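Chapter 6
Learning from Hands: Demonstrations Without a Robot

What you will find in this chapter
6.1 Why we gave up the joystick
6.2 Two grippers, two hands
6.3 From fisheye video to motion
6.4 The Prumow folding study
6.5 When demonstrations disagree
Exercises and further reading

If you have ever tried to teach a child to fold a shirt, you will know that talking gets you only so far. You can say "bring the sleeve across" as many times as you like, and sooner or later you end up standing next to the child and doing it slowly, with your own hands, while they watch. Chapter 5 was, in a sense, all about talking: we wrote down costs and constraints and asked a planner to obey them. In this chapter we finally stand next to the machine and show it.

The trouble is deciding whose hands to use. In the older way of working, which many of you will have met in a lab course, a person drives the robot arm from a distance and the robot records its own movements. Everything it records is something it can do, and that is a real comfort. But it is slow and tiring work, and it ties you to wherever the robot happens to be bolted down. My first students at Bainbridge spent most of one August driving a pair of arms through towel folding, and I still remember how carefully they rationed their patience – and mine.

The method we study here leaves the arm at home. The person holds a gripper in each hand, of the same shape as the one the robot will later wear, and simply does the task. A wide-angle camera rides on the gripper and sees what the fingers see. Later on, software works out how each gripper moved through the room, and those movements, together with the opening and closing of the fingers, become the lesson the robot learns from.

Cloth is a fine place to begin, because it is so unforgiving of lazy thinking. A mug has a pose: six numbers and you are done. A garment lying on a bed has no such thing. Every pinch changes its shape, and the part you were hoping to grasp next may well have slid under another part by the time you reach for it. For most garments you also want both hands, and the two must agree on what they are doing.

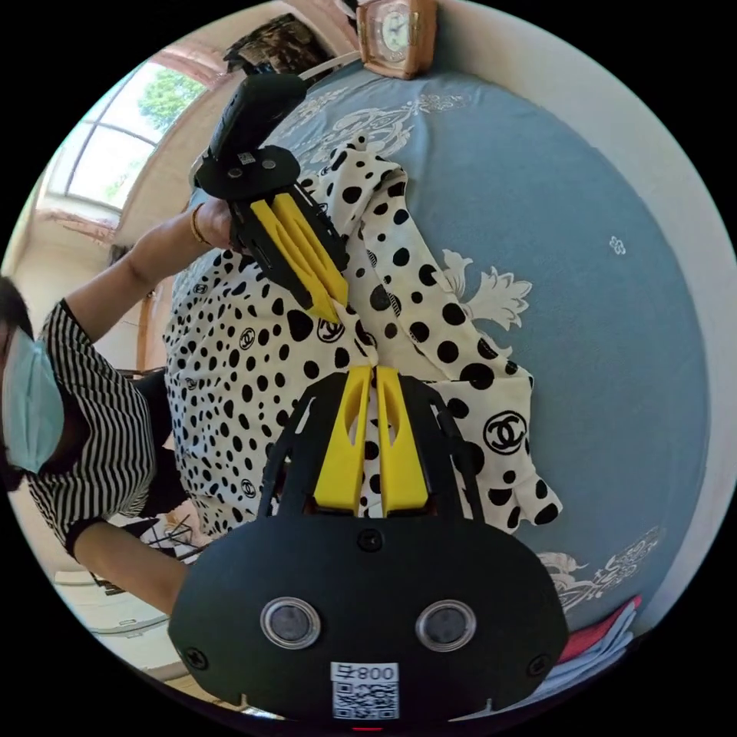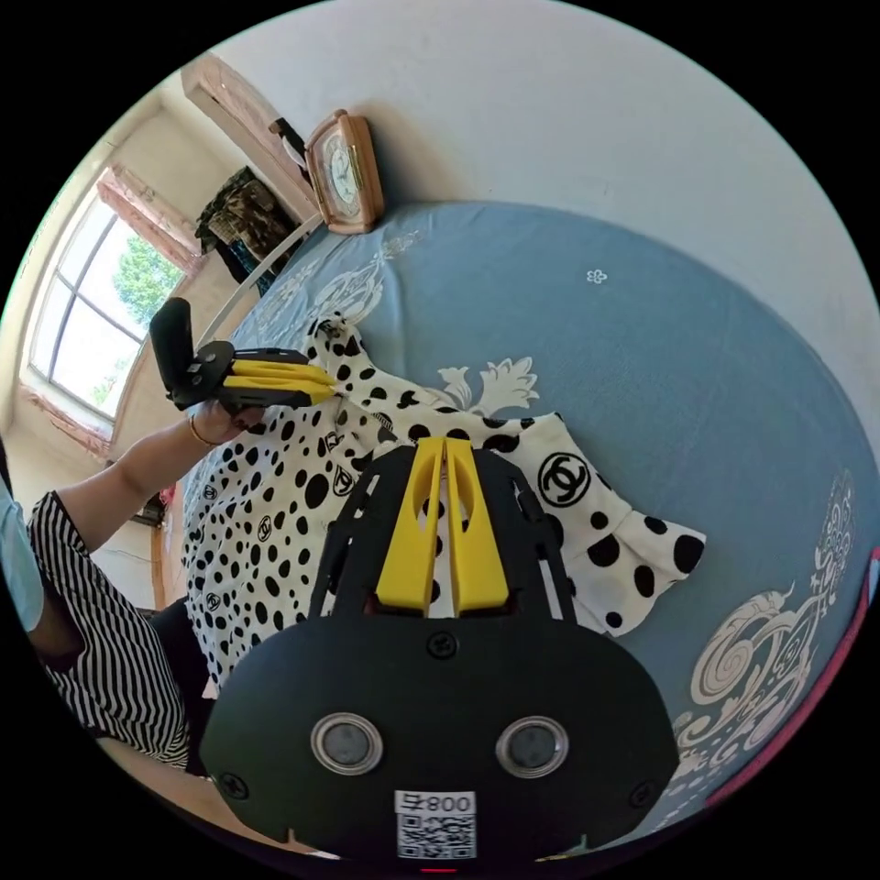 Figure 6.1. Two-handed work on a polka-dot garment in a bedroom, seen from a camera on one of the hand-held grippers. The second gripper comes in from the left in both views.

Please spend a little time with Figure 6.1 before reading on, and think about it from the learner's side. The yellow fingers of the nearer gripper are always in roughly the same part of the view, which is a great gift. A policy trained on pictures like these does not need to search for its own hand; it can put its effort into the cloth. The other gripper is a different matter. It wanders, it turns, and at times it covers the very fold you care about. We will come back to this in Section 6.3, where we ask how much one hand needs to know about the other.

Notice as well how much there is around the garment. The bedspread has a floral pattern of its own, there is a clock by the wall, and daylight comes in at a window. A beginner's instinct is to clear all of this away and work on a plain table. I would gently ask you to resist. A robot that has learned only from plain tables tends to be lost on a flowered bedspread, and a large part of the appeal of hand-held collection is that it can go into ordinary rooms.

Our running example will be the folding study carried out with the Prumow data set, which Reinaldo Godoy and I put together over a long and rather linty season. It holds 2221 demonstrations from 76 homes. We trained one policy on the whole collection and a second on an equal amount of data gathered at a single table in our Ostatska workroom, and then tried both in homes that neither had met. The first policy finished 61 percent of its folds. The second managed 32 percent.

It is tempting to read those two numbers and close the book. Please don't! The gap is easy to state and surprisingly hard to explain. Was it the variety of rooms, the variety of garments, or the variety of people, each with their own stubborn idea of how a sleeve should lie? Section 6.4 takes these apart one at a time, and you may find, as Reinaldo and I did, that your first guess needs some mending.

Before you go on, make sure you are at ease with rigid transforms (Section 2.3) and with the camera models of Chapter 4, in particular the fisheye model, as we shall lean on it heavily. Readers using the Wendance toolkit can load the small practice set now and leave it running while they read Section 6.1.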